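Écrire pour l'écran, séance 2 : la scène qui ne sert (presque) à rien
Notes de cours, 25 janvier 2021

Bonjour à toutes et à tous ! Comme promis, je mets au propre ce qu'on s'est dit lundi, avec les bouts que j'ai sautés faute de temps (et il y en avait). Si vous avez raté la séance, lisez au moins la partie sur les entrées et les sorties, vous en aurez besoin pour l'exercice.
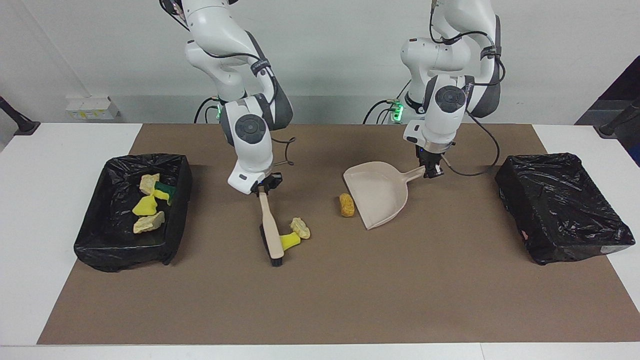

Département Cinéma et audiovisuel – Atelier scénario, 2e année

On repart donc de la question posée par Imani à la fin de la séance 1 : comment savoir si une scène mérite sa place ? Ma réponse courte : on l'enlève et on relit. Si le scénario tient debout sans elle, il y a un problème. Ma réponse longue prend tout le reste de ces notes, désolé d'avance !

1. Ce que veut le personnage, tout de suite

Je ne parle pas du grand désir qui porte le film (retrouver son frère, sauver le garage, tout ça). Je parle de ce qu'il veut dans cette pièce, à cet instant, de la personne qui est en face. Une signature. Dix euros. Qu'on le laisse dormir. Dans « Dranthorpe », le court métrage de Rawiri Doolan qu'on a lu ensemble, la mère veut que sa fille mange quelque chose avant de partir, et c'est tout. Trois pages là-dessus et on ne s'ennuie pas une seconde, parce que la fille, elle, veut partir sans avoir à dire où elle va.

Petit truc que j'utilise encore : j'écris le désir de chaque personnage dans la marge, au crayon, en cinq mots maximum. Quand j'ai besoin de douze mots, c'est que je ne sais pas ce que je raconte.

2. Entrer tard, sortir tôt

Vous l'avez déjà entendu mille fois, je sais. Mais vous continuez tous à faire entrer vos personnages par la porte, à leur faire dire bonjour et à leur proposer un café ! Prenez votre scène, barrez les quatre premières répliques et regardez ce qui reste. Svyatoslav a essayé en direct sur la sienne et il a fini par en barrer neuf (il a eu l'air de souffrir, mais la scène commence maintenant sur « Tu l'as vendue ? », et franchement on a envie de connaître la suite).

Pour la sortie, même chose : coupez avant la réponse. Si quelqu'un demande « Tu viens avec moi ? », le plan suivant nous dira bien si elle est venue. Attention quand même, à force de sortir tôt on peut sortir trop tôt, et le lecteur se perd. Faites lire à quelqu'un qui ne connaît pas l'histoire.

3. Les mains occupées

C'est ma partie préférée. Deux personnages assis qui se parlent, c'est difficile à filmer et encore plus difficile à lire. Donnez-leur une tâche. Plier des draps, vider une armoire, réparer un vélo, n'importe quoi qui ait un début et une fin. La tâche donne un rythme, elle permet les silences, et surtout elle peut s'arrêter : quand la main s'immobilise, on comprend que la réplique a touché.

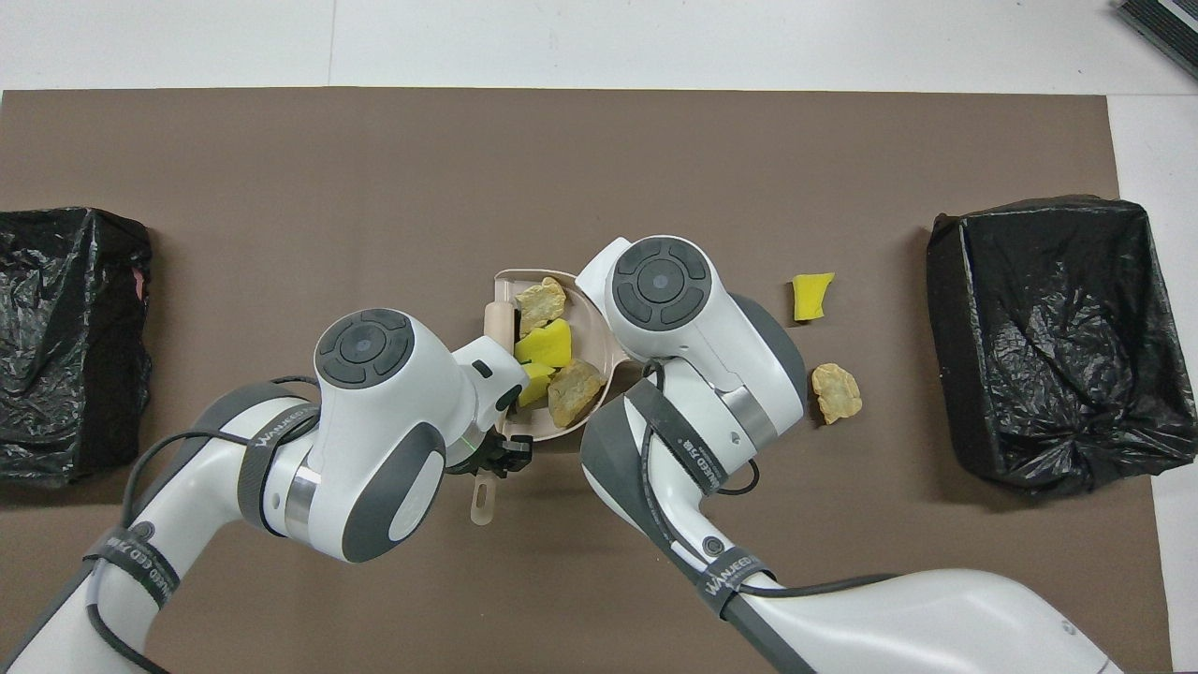

Le piège, c'est la tâche symbolique. Le veuf qui taille ses rosiers morts, non, pitié. Witold Dudek, qui m'a appris le métier, refusait tout objet qu'on pouvait expliquer dans une note d'intention. Il avait écrit pour la série « Achari » une rupture pendant un contrôle technique, avec le mécanicien qui interrompt toutes les deux répliques pour parler des plaquettes de frein. C'est drôle et c'est atroce. Je vous apporte les pages la prochaine fois.

4. Une page, une minute (enfin...)

La fameuse règle. Elle marche en moyenne, sur un long métrage, et très mal sur une scène isolée. Une ligne comme « Ils fouillent toute la maison » peut durer trois secondes ou cinq minutes. Si la durée compte pour vous, découpez l'action en petites phrases, une par idée de plan, sans écrire les plans. On y reviendra avec Declan Mahuika, qui viendra parler de son travail de script.

Pour la prochaine séance

Une scène de trois pages, 730 mots au maximum. Deux personnages, un seul lieu, une tâche manuelle menée jusqu'au bout ou abandonnée. Aucun des deux ne dit ce qu'il veut. Pas de voix off, pas de flash-back, pas de téléphone qui sonne au bon moment (je vous vois venir).

Format habituel, Courier 12, en PDF, avec votre nom sur la première page. Déposez le fichier la veille du cours avant 18 h, que j'aie le temps de tout lire. On en jouera quatre ou cinq à voix haute, donc venez avec deux exemplaires imprimés.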